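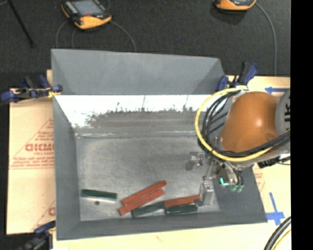
Brendan Gilmartin thinks the whole sheet could be one line, "can it be left alone, yes or no," and that the answer for sorting and tidying work is still no. His remark is kept at the top at his request. The sheet follows in full.

Barngate shop, bin cell
Safety and readiness check, February
Mark each item OK, FIX or NO. Write a comment for anything other than OK.

Part A. Before power

1. Bin secured and does not shift when pushed by hand. OK
Comment: Clamps hold. Retightened the one at the corner after the push test.

2. Bin floor clear of everything except the parts to be picked. OK
Comment: Red and green bars only. Scuffs on the metal are old and not a concern.

3. Cables on the arm have slack at full reach and do not catch on the bin wall. FIX
Comment: The yellow cable hangs in a wide loop on the outside of the arm. It cleared the wall at every position we tried, but I want it tied in closer before Costello runs the second shift.

4. Air lines seated, no hissing at the fittings. OK

5. Handheld controls within reach of the operator and off the walkway. FIX
Comment: Left on the carpet again with the leads trailing. Hang them up. Fluston has a spare bracket.

6. Emergency stop tested from both sides of the cell. OK

Part B. With power, operator present

7. Arm holds position when the stop is pressed. OK

8. Fingers open and close fully, nothing stuck between them. OK
Comment: Wiped down first. Grit in the linkage was the cause of the January fault.

9. Gripper does not touch the bin floor during a pick. FIX
Comment: Touched down twice in 40 minutes. Light contact, no damage found. Raise the low limit a little and run it again.

10. Speed limited while anyone is inside the tape. OK

11. Glare from the bin wall does not upset part finding. NO
Comment: Bare metal throws a bright strip back when the overhead lights are on. The arm missed bars it had found easily with the lights off. A matte liner has been asked for. Until it arrives, do the run with the overheads off.

Part C. Can it do the chore

12. Picks a bar lying by itself. OK

13. Picks a bar lying tight against another bar. FIX
Comment: Pushes the neighbor away first, then takes it. Slow but acceptable. If the neighbor is also close to the wall, it often gives up and waits for a person.

14. Sorts by color without help. OK
Comment: No wrong color in the last run. Dark green needs decent light, so recheck when the liner is in.

15. Runs a full shift without being touched. NO
Comment: Log for the month shows 1,805 picks and 71 stops that needed a hand. Most stops were bars near the wall. A new hire at Andura empties the same bin in almost 22 minutes and does not need the lights changed.

16. Recovers from a dropped part. NO
Comment: Stops and waits. Safe, but someone has to walk over.

General comments

The cell is safe to run attended once items 3, 5 and 9 are closed. It is not cleared to run unattended.

There was a question from the office about using the same arm to clear benches and put away hand tools at the end of the day. I would not sign for it. Short, stiff bars that are all alike are the easy case and we still stand beside it. Rags, hoses and half-full boxes would need a new check from item 1.

Next check Tuesday, before first shift. Bring the cable ties.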